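Mindham Wrist Kit — camera and recording set for collecting manipulation examples

Bookshelf task pack included from this version
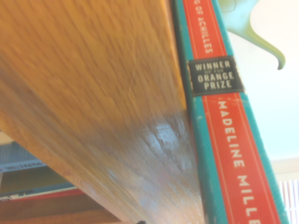
The Mindham Wrist Kit is made for teams who teach a robot arm by showing it the work many times. It contains a small camera for the wrist, a mount, a recording box and the software that puts everything in order afterward. You bring your own arm and your own gripper. We have tried to keep the kit simple enough that a person who is good with objects, but has never written a program, can collect useful examples on the first afternoon.

We are Munell, a small company, and we started this product for our own need. Our first customers wanted robots for homes and libraries, where the things are not standing in trays and the light comes from a real window. The recordings we could buy then were mostly made on a clean table. A policy trained on them was good on a clean table and quite helpless in front of a shelf.

What is in the box

Wrist camera with fixed lens, in a rounded housing
Clamp mount with two sets of rubber pads
Recording box with removable drive
Foot pedal with start, stop and discard
Cable set, including one right-angle cable for narrow wrists
Printed guide for operators, and the same guide as a file
Bookshelf task pack (task cards and label list)

The camera weighs 70 grams without the cable. Please count the cable also when you enter the payload in your arm controller. Several customers forgot this and then wrote to us that the arm was sinking a little at full reach.

Why a camera at the wrist

A camera on a tripod sees the whole room, but the arm itself often stands in front of the object exactly when the gripper closes. The wrist camera goes with the hand. When the hand comes near to a book, the spine becomes large in the view and the letters can be read, and the learning system receives the details which matter for the last few centimeters.

There is a price for it. When the wrist turns quickly, wood grain becomes long streaks, and a varnished surface can give back a white spot of light. A title is often only partly inside the view. On one of our bookshelf recordings the camera reads "S OF ACHILLES" on one spine, and on another book lying lower only "MADELINE MI", upside down. A person understands such pieces immediately. For a learning system they are difficult, and for this reason we keep these moments in the recording. If you remove all the difficult pictures, your robot will meet them for the first time at the customer.

The camera has manual exposure. In a room with a bright wall or window blinds behind the shelf, we advise to set the exposure on the book spines and to let the wall become white. Automatic exposure is also there, but it changes the color of the spines while the hand is moving, and we do not recommend it for collecting. Choose one value in the morning, write it on the session card, and change it only between sessions.

The bookshelf task pack

The pack was prepared by Vega Marín, who leads data collection at Munell. It has 25 task cards. Every card gives one instruction in the words a normal person would use, the starting arrangement, and the condition for saying that the task is finished. Some of the cards:

Take the book that stands upright and lay it flat on the shelf.
Put the two books by the same author next to each other.
Take out the book that is lying down, without moving its neighbors.
Turn the book so the spine looks to the front of the shelf.
Push the leaning book until it stands straight.

The cards look easy, and for a person they are. For a gripper, a hardcover which leans a little is quite a serious problem. The fingers have to come from the side, the cover can slip, and the hand must not pull on the pages. We ask the operator to do each card at a normal speed and not to make it beautiful. A small correction in the middle of a grasp is welcome. It shows the system how to come back from a bad position.

For your own shelf, use books of different thickness and with different covers. Include at least one pair by the same author, so that the author name alone cannot tell the system which book is wanted. Books with a printed label or prize mark on the spine are good to have also, as the label can be confused with the title. Slightly worn books are better than new ones. Do not use books that you love, a gripper leaves marks.

How one session goes

The operator drives the arm with the controller you already have. The kit has been tested with leader arms, with a 3D mouse and with hand guiding. For hand guiding, please keep your fingers behind the mount, otherwise they are visible in the recording and the system learns them too.

Press the pedal once, and the recording starts. The box saves the camera picture, the joint positions and the state of the gripper with one common clock. Press again, and the recording is closed. If you have made a mistake which is not useful, for example somebody called you and you stopped with the arm in the air, press the discard side and hold it until the tone. A failed grasp is not this kind of mistake. Keep it, and mark it as failed on the screen.

We suggest 50 recordings per card before you train the first time. More is better, but only if something changes between them: the position of the books, the angle of the lamp, the height of the shelf. Fifty recordings of the same arrangement are worth very little more than ten. Move also what is around the books. A plant near the shelf, blinds open or half closed, another object in front — all of this helps later.

An operator should not work longer than an hour without a pause. After this time the movements become shorter and lazier, and you can see it clearly in the joint data.

Labels and checking

After the session, connect the drive to a computer and open the program Allano, which comes with the kit. Allano shows each recording as a line of small pictures. You confirm the task card, mark success or failure, and cut the empty seconds at the beginning and the end. For moments with strong motion blur it puts a gray mark on the line. The mark is only information and nothing is removed automatically.

In the label list there is a field for text on objects. Write only the letters that can be read in the recording, also if you know the complete title. When half of a name is outside the view, the label has half of a name. This rule was discussed a lot among us. We stay with it, as a label with more letters than the picture teaches the system to guess.

A second person should check one recording from every ten. It is best if this person did not drive the arm on the same day.

The starter set

With every kit we deliver a starter set of 974 recordings made with the bookshelf cards. They can be used to test your training before you have collected anything yourself. Please do not expect that they will be enough for your arm. The gripper, the length of the fingers and the place of the camera are all different, and a system trained only on our recordings will usually reach the book and then close beside it. Mixed with your own recordings they help well.

The starter set may be used for research and for commercial training. It may not be sold again as a data set.

Mounting

The clamp fits round wrists and, with the second set of pads, square ones. Put the camera so that the tips of the fingers are just outside the view or just at its edge. Both ways work, but stay with one of them for the whole collection. If the camera was moved, even by a little, run the short calibration with the printed board before you continue. It takes less time than finding out in training why the second half of the data does not agree with the first.

Clean the lens with a dry soft cloth. Dust from old books is fine and comes quickly.

What the kit does not do

It does not train the model for you. It writes files in an open format, and there are small scripts for the usual training tools. It does not measure force at the fingers. If you need force, the recording box has a free input, and Yordanov makes a finger sensor that we have tested with it. The sensor is ordered directly from them.

The kit also is not a safety device. The discard pedal stops the recording, it does not stop the arm. Please keep the emergency stop of your arm near to the operator's hand.

Ordering and support

Orders are taken by the form on the contact page. Schools and universities receive a lower price, please write from your school address. Kits ordered now leave our workshop in October. Spare clamps, pads and drives are normally in stock and go out sooner.

Support is by e-mail, in English and Spanish. It helps us very much if you attach one short recording and the session card to your message. We answer slower when we have only the words "it does not grasp".

Related items

Mindham Wrist Kit, two-arm version
Kitchen drawer task pack
Square wrist pads, set of four
Replacement drive for recording box
Calibration board, large
Allano, extra license for checking station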